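Section 7: Washing and Drying a Down Jacket at Home

I wrote this part of the guide for the Huvach, but it works for pretty much any down jacket you can zip shut. Set aside an afternoon and don't start at 9 p.m. like I did my first time - the drying goes on forever.

Before you start

1. Empty every pocket, including the little one inside. I once washed a lip balm and I'm still finding it.
2. Close the zipper and any snaps, and loosen the cords.
3. Lay the jacket out flat somewhere roomy and look for loose stitches or tiny holes. Patch those first.
4. Dab a bit of down soap on the collar and cuffs and let it sit for 14 minutes or so while you clean out the soap drawer.

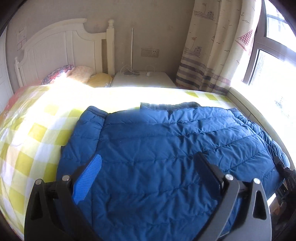 Note: Regular detergent strips the oils out of down, and fabric softener is even worse. I use Halvorsen down soap, one capful, and I run the washer empty first if there's old detergent in there.

Washing

5. Use a front loader if you can get to one. Pick the gentle cycle, cold water, slow spin.
6. Wash the jacket by itself. I know, it feels wasteful!
7. Run a second rinse. If you still see suds, run a third.

Caution: Wet down is heavy. Scoop the whole jacket up from underneath with both arms and never lift it by the shoulders, or you can tear the inner seams.

Drying

8. Tumble on the lowest heat with two or three clean tennis balls. It's loud, so shut the door.
9. Every 60 minutes, take it out and break up the clumps with your fingers. Mine takes up to 7 rounds in winter.
10. Feel along each row of stitching. Any flat, lumpy spots are still damp inside, so back in it goes.

Note: Store it on a wide hanger or loosely folded on a shelf. The stuff sack is for trips only.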